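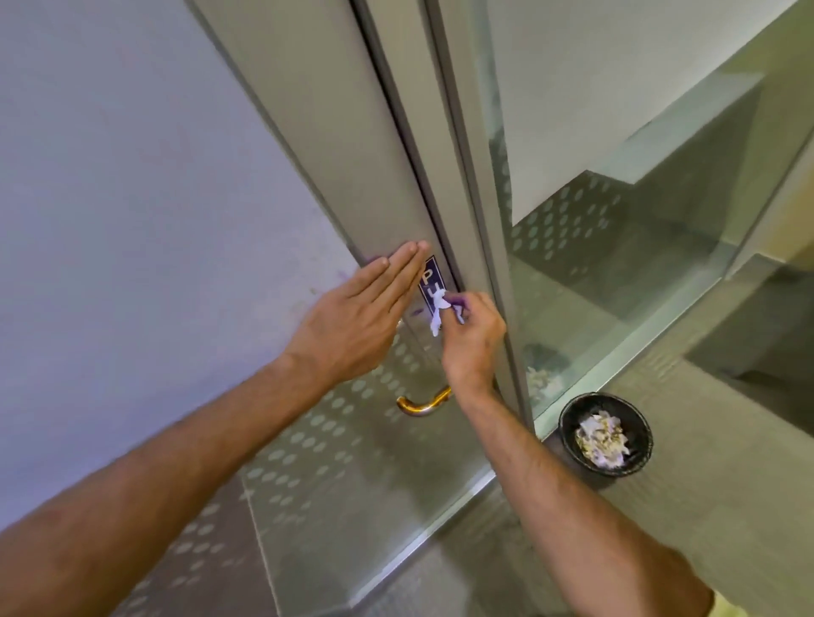
Cleanup day is on at the Fendum offices in Rurkirdale, and what a good start it is! The glass doors are first on the list, purple smudges on the PUSH sign and all, and tissues are doing a lot of the work. All 16 doors on the floor get a turn before the front counter, which reopens to visitors on September 27, 2023.

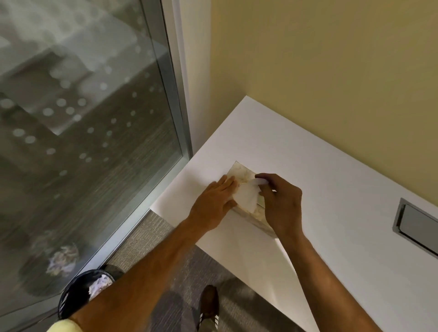
Ninh wrote in to ask that the door handles get the same care, "both sides, please."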